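Home | News | Services | Press | Find us

Githolm Library gives up on fines, asks for its books back

Githolm Library will stop charging for late books from September. It has also wiped the slate for anyone who already owes, a group that includes over 400 borrowers and one former head of the library, who has asked for a discount on nothing.

Fines brought in little. Posting the reminder letters cost rather more, and the letters mostly persuaded people to avoid our street. Some books have been out for so long that their return would count as a donation. 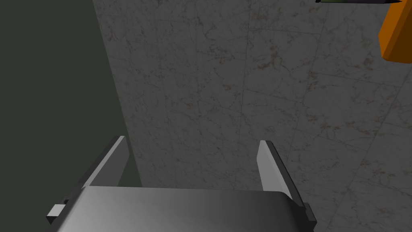

Dorota Walczak said she had crossed the road to avoid the library for years over a guide to pruning roses, and that the roses had died in the meantime anyway. She would bring it back, she added, provided the desk staff agreed not to look at the date stamp.

The staff have agreed. A returns bin will stand by the Lillport Road door, open from 7 in the morning, for those who prefer to do this sort of thing in silence. Books may come back in any state short of soup. If a title has been lost for good, a replacement of similar length will do, and we reserve the right to read it first.

The 74 most wanted titles are listed at the front desk. Top of the list is a history of the Rivadeneyra canal, in two volumes, of which we have held only the second for 40 years - readers have had to guess how it all began.

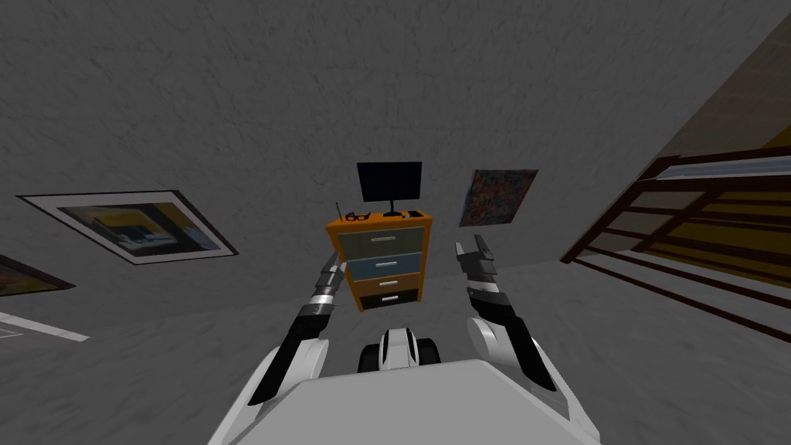

Loans will still run for three weeks, and borrowers with overdue books will be unable to take out more until the old ones turn up. That is the whole of the punishment. The library would also like its large-print shelves to be better used, and not only by people who have left their glasses on top of a dresser beside the monitor. New stock for those shelves arrives in September, paid for with a grant of £500 from the Sinex Fund.

Membership remains free to anyone living in Githolm or willing to say so with confidence.

Last updated: September

Contact the press desk | © Githolm Library | Back to top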